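Cleaning up an old white table before I start cutting fabric on it?

Posted by Neema Kioko, 2 July 2026

Hi all! I've finally claimed the spare room as my sewing space and I'm so excited. My big table has a white top with a matte finish, and years of craft nights have left it scuffed and speckled. I'm about to roll out pale linen for a set of curtains and would hate to get marks on it. What do you use to clean yours? And do you cut right on the table or always on a mat?

Oduor Obura

Congrats on the room!! Warm water, a drop of dish soap and a soft cloth, then go over it again with plain water. For the stubborn scuffs I make a paste of baking soda and rub very lightly (try a corner first, it can leave a shiny patch on matte tops). Let it dry overnight before the linen goes anywhere near it. 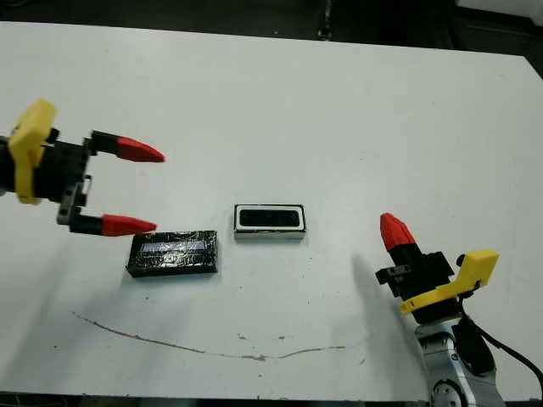 As for cutting, get a mat if you use a rotary cutter! With shears I go straight on the table, but I lay down an old cotton sheet and clip it at the corners. It grips the linen beautifully and it all stays square. Wash the linen first too, mine shrank almost 2 inches in length and I had to redo every hem.

Prasetyo Liew

magic eraser

Hawi Sisay

Love a curtain project! Run your palm over the whole top before you start, because linen snags on the tiniest rough spot. I found one that way and put packing tape over it. Post the curtains when they're up!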